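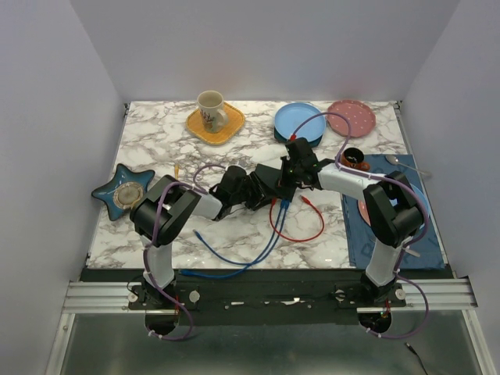 ### 3.2 How people tidy the cables behind a home router

We were delighted by how much households had to say on this subject! Most earlier work on home networks looks at speed and coverage, and the shelf or cupboard where the equipment lives gets a line or two at best. We visited 50 homes in Stimley and Skukurska, and in each one we asked the person who had last moved the router to talk us through its cables.

Labels came up again and again. In Stimley, people liked masking tape and a felt-tip pen, and several had colour codes that made perfect sense to the whole family (one ran to 6 colours, with a key taped inside the cupboard door). In Skukurska, where flats are smaller, people tended to bundle everything together and trace a lead by tugging it gently - a method that works better than we had expected, at least until a second box is added.

Figure 3 plots the number of leads against the time taken to find a given one. The rise is gentle at first and then wonderfully steep. Labelled homes stay on the gentle part for longer.

**Figure 3.** Time to find a named lead, by number of leads, for labelled and unlabelled homes.

We repeated 20 of the visits in December, when decorations compete for the same sockets. Tape labels had mostly survived. Tie-on tags had fared less well, and we return to them in Section 4, together with the Zorero diary entries.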